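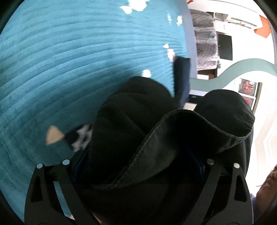

I've been chewing on the question of what a robot training program is allowed to call a "finished" chore, and I've decided most of the written rules on this are pretty bad. Take laundry. Say you're holding a gripper by hand and you've got it closed on a folded-over wad of black fabric on top of a teal quilted comforter, with little white tufts lying here and there on the quilting and a gray mesh hamper standing over by the wall. Is that a good recording? A bad one? By the rulebook I was handed when I started doing this kind of work, I couldn't tell you, and I'd read the thing twice.

The rulebook was from Ustow, where I did contract review for most of a winter. It ran long. It had a section on file naming that was longer than the section on bedrooms. It said the work area should be "clean and representative," which I laughed at out loud, in my kitchen, at six in the morning. Whose bedroom is clean and representative? Mine sure isn't. You pick one.

And people did pick one! That was the trouble. Driss Kabbaj and I were going through the same stack of 2,782 recordings from opposite ends, and when we met up in the middle and compared, he'd been tossing anything with lint or scraps on the bed and I'd been keeping all of it. He's a careful guy. He'd read "clean" and done what it said. I'd read "representative" and done what that said. We had 626 recordings where we flat out disagreed, and we spent a good chunk of March arguing over them in a spreadsheet with a comments column that got kind of heated (my fault, mostly).

My view hasn't budged since, so here goes. A rule that tells people to tidy up before they record is a bad rule and we should stop writing it. The bed in the average house has junk on it. It's got fuzz, a sock, a piece of something that used to be part of something else. If the robot is going to work in that house, then the fuzz goes in. Tidy for safety, sure, get the scissors and the pill bottles off the bed, I'll sign that one today. But leave the fuzz.

Aranka Pap, who ran the review side and put up with me, thought I was being romantic about mess. Her point was that if you let everything in, the folks doing the recording get lazy, and pretty soon half your laundry examples have a pizza box in them. Okay, fair. I've seen the pizza box. I still think you deal with that by saying what you don't want, by name, in a list somebody can check, and you leave the word "clean" out of it entirely.

The second thing I'd change is the part about grip. Ustow's rule said the item should be "securely held." With a cup, fine, I know what that means. With cloth I have no idea. You can have a nice firm pinch on one fold and the rest of the shirt is doing whatever it wants. Martti Eskola wanted a rule that the fingers had to close on a hem or a seam, which sounds great until you try it with a black T-shirt that's folded over itself three ways and you're hunting for the hem like a lost contact lens. I tried it on my own bed for an evening. I got faster, but I also got weird, doing these fussy little pokes no human being does with laundry. That's what a rule like that buys you: a robot that's been taught by people following a rule about hems.

I'd go with something a lot plainer. Say what the chore is, say where the item should end up, and let people get hold of it however they'd get hold of it. Write down when it slips. Keep the slips! Whitlock had a guideline going around that said to delete failed grabs on the spot, and I think it's the single worst sentence I've read in this line of work, and I've read the Ornenov style guide.

The third thing is faces, and here I'm stricter than just about everybody I worked with. You're in a bedroom. There are pictures on the wall, there's stuff on the shelves, somebody's roommate leans in to see what's going on. Any rule about recording at home ought to start with people and get to the bedding after. Ours had one line on it, way down in the back, and the line said to "use judgment." Whose? The person recording has both hands full. I'd want a yes in writing from every person who lives there, good for that home and that month, and an easy way to take it back later without having to explain why. Liam Lightfoot told me this would cost us recordings. It would! I'd guess a lot of them. I'd rather have 2,450 that everybody agreed to than the whole pile with a shrug attached.

Lukska's draft does get closer on this than Ustow did, and I've sent them my notes, all of them, including the long one about lint. They've kept "clean and representative" in the second paragraph. I've asked about it again.

We use cookies to remember your settings and see which pages get read. Accept | Manage preferences

Columns > Opinion > Robots at Home

Filed under: Opinion, Home Robots, Rules and Standards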